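4.2 Ground rules for a shared floor

When Karthikeyan Namboodiri and I started drafting the rules for Trollitz, we had a lovely long document, and hardly anyone read past the first page (me included, and I wrote it!). So we cut it down to one sheet and made everybody sign that instead. The first rule is that whoever is holding a gripper decides when a take stops. You say "stop", the take ends, and it still gets logged, however short it was. 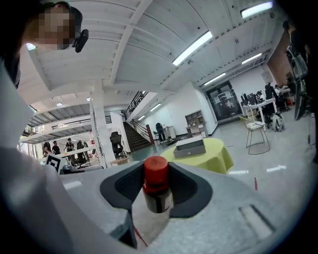

The second rule took more arguing. Ajith Salian wanted the whole room cleared during takes, and I could see why, but then you end up with 2000 takes in a silence no real kitchen or shop has ever had. We settled on letting people carry on as normal at the edges, provided they've been told a take is running and have agreed to faces being blurred before anything leaves the building. Anyone who says no gets their takes pulled, and we don't ask them why. In July we pulled 27 on those grounds.

Markers come next, and I'm fussy about these.

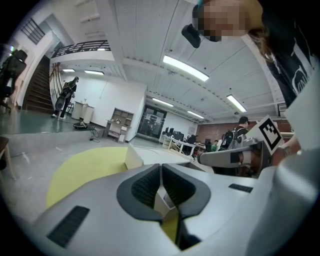
A marker that's bent, scuffed or half peeled goes in the bin, even if the tracking still seems happy with it. We'd let this slide early on at the Palaniappan site and 726 takes had to be checked by hand, mostly by me, mostly after nine at night. Now both grippers are looked over before each batch and the person checking puts their initials on the sheet (grippers in Figure 3). Cables get the same once-over, as the Skomier guidance says very little on trailing leads and we felt it should say more. 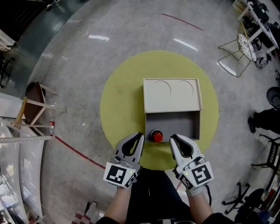

Figure 3. Two hand-held grippers with square markers, held on either side of an open-top box with a red button.

The last rule is simply that the sheet can be changed, but only between batches of 1000, so that every batch is collected under one version. Gakitz have asked to borrow it and we've said yes, with the version number left on.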